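Gripper Width Estimation from Fingertip Markers
Final project report, Sendalgate lab course
Noman Mengal and Charalambos Spanos
July 7, 2019

1. Goal

Our project was the software that turns video from a hand-held gripper into a number a controller can use: the distance between the two fingertips, one value per video frame. The tool has no encoder on the fingers, so the width has to come from the picture. We wrote a detector, a filter and a small replay tool. The replay tool is called Tosex and most of the time went into it, which we did not plan.

2. Starting point

We were given a script by last year's group (the Bordale code). It found the two markers, took the pixel distance between them and multiplied by a constant. With a normal lens that would be acceptable. With a fisheye lens the constant is only right at one opening, and the error grows as the fingers spread toward the rim of the view. We kept the file reader from that script and dropped the rest.

3. Method

Each frame is converted to gray and searched for markers. We do not search the whole image. The fingers can only move along a short path in the lower half, so we cut out a region on each side and run the detector there. This also stopped most false detections, which came from printed labels and small dark items lying on the table.

The corners of each marker are then undistorted with the lens calibration, and the marker position is computed in camera coordinates. The width is the distance between the two positions minus a fixed offset, which we measured once with the fingers closed.

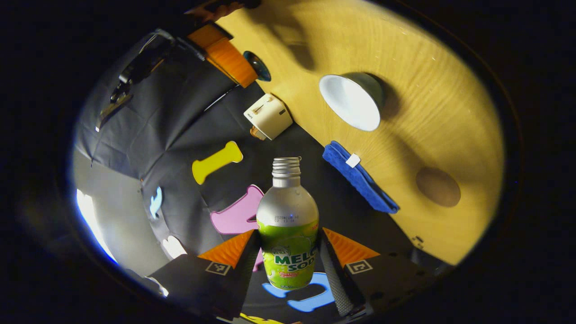

When only one marker is found, we assume the fingers are symmetric and mirror the known side. This is true by design, but the linkage has a little play, so the mirrored value is less reliable and gets a lower weight in the filter. When neither marker is found, the frame is marked as missing. Gaps of up to 10 frames are filled by linear interpolation. Longer gaps are left open and the recording is flagged for someone to look at.

The filter is a one-dimensional Kalman filter with constant velocity. We tried a moving average first. It looked smoother in the plots but delayed the moment of closing, and the closing moment is what the planner needs most.

4. Replay tool

Tosex loads a recording and shows the video next to the width curve. Clicking on the curve jumps to that frame. Detected corners are drawn in green and mirrored ones in red. It can also export the width and a grasp flag, set when the width stays constant for a while above the closed value. The flag does not know whether an object is really held — a user who stops halfway gets the same flag.

5. Results

We ran everything on 48 recordings made in June. Both markers were found in 95 percent of all frames. Of the recordings, 27 needed no interpolation at all. The bad ones were mostly fast motions, where the markers blur, and a few where strong light from a window washed out one side.

Round objects gave steady width values. Soft objects such as cloth gave a slow drift after closing, and our grasp flag came late or not at all. We raised the threshold, which helped with cloth but made the flag too eager on slow closings, so we set it back.

6. Problems

The first calibration was wrong for two weeks. We had taken all the checkerboard pictures near the center, and the model was free to do anything at the edge. After repeating it with the board close to the rim, the closed width no longer changed with finger position.

The second problem was timestamps. The video reader on Charalambos's laptop skipped damaged frames without a message, so the curve and the video slid apart. Tosex now reads the frame index from the file.

7. Open points

The offset should be measured at the start of every recording and not taken from a config file. Shorter exposure would help with blur. The grasp flag needs a second input, possibly a check of the image between the fingers, but we did not get to it. The code runs on recorded files only; a live version would need the detector moved to its own thread.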